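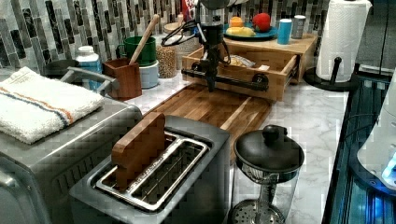
Sotby wrote in after last month's page to say that every timber board in the house had gone grey and furry, and could it be saved or was it landfill? A fair few of you asked much the same thing, so I've pulled my notes on looking after kitchen timber into one spot.

Kitchen » Surfaces and Storage » Looking After Timber

5 min read

First up, grey and furry is fine. It's just raised grain from years of washing, and you can bring a board back in an afternoon with sandpaper and a bottle of oil. What you can't really fix is a split that goes right through, or a board that's been through the dishwasher so often the glue has given up. I had one of those. It's now holding the side gate open.

Bringing back a furry board

Wash it in hot soapy water, stand it on its edge and leave it overnight. On its edge, please! If it dries flat on the bench, the underside stays damp and the whole thing cups like a potato chip.

Next day, sand with the grain. I start at 60 grit if it's really rough, then go finer with whatever's in the shed. Then wipe it over with a damp cloth, let it dry, and you'll feel the fuzz come up again – give it one more light sand and it should stay down this time. I skipped that second sand for years and wondered why my boards felt like a cat's tongue.

Now the oil. Food-grade mineral oil from the chemist is what I use, and it's cheap. Olive oil and the other cooking oils go off and start to smell, so keep those for the salad. Slosh it on more generously than feels right, leave it for a good few hours, wipe off what hasn't soaked in and do it again. Do both faces and all the edges. The end grain drinks it up like you wouldn't believe.

Smells and stains

Onion and garlic: coarse salt and half a lemon, scrub, rinse, dry. Beetroot mostly fades by itself (so does turmeric, but you'll be waiting until December). For raw chicken I keep a separate plastic board and don't argue with anyone about it.

Crumbs, and where they get to

If your boards live beside the toaster, crumbs work their way underneath and hold moisture against the wood. Pull the crumb tray out once a week, with the toaster unplugged and cold, and tip it into the compost. Same with the toaster oven tray. I leave a bit of breathing room between anything that gets hot and anything made of timber, because a board parked against a warm side dries out and cracks along the glue lines. Ask me how I know.

Drawers that stick

Mosum asked whether a sticky wooden drawer needs new runners. Usually not! Take the drawer right out, empty it and have a proper look at it on the floor where you've got some light. Nine times out of ten the trouble is one of these:

1. Gunk on the slides. Old grease and flour set like toffee. Wipe metal runners down with a rag and a little methylated spirits, let them dry, then add a tiny bit of dry silicone spray. Skip the cooking spray – it turns into glue.

2. A loose screw. Run your hand along the slide and feel for a head sticking up. If the hole is stripped, poke in a toothpick with a dab of PVA, snap it off flush, and put the screw back once it's set.
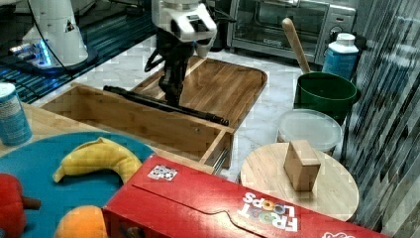 3. Swollen timber. In humid weather the sides fatten up. Rub a candle stub along the edges that bind and see if that gets you through to drier days before you reach for the plane. You can always take more off later, and you can't put it back.

4. Too much stuff. Sorry. My bottom drawer had 55 odd container lids in it and not one of them fitted anything I own.

While the drawer's out, vacuum the cavity behind it. I found a pastry brush, a birthday candle and a very old sultana. If you line the base, use something that lifts out for washing. The sticky-backed stuff tears when you try to get it off and leaves a mess that takes eucalyptus oil and most of a weekend.

How often?

I oil my boards every couple of months, or whenever a splash of water stops beading on top. The drawers get done once a year, usually when it's too hot to be outside. A bottle of oil lasts me around 2 years, and the rags get washed and dried flat before they go back under the sink.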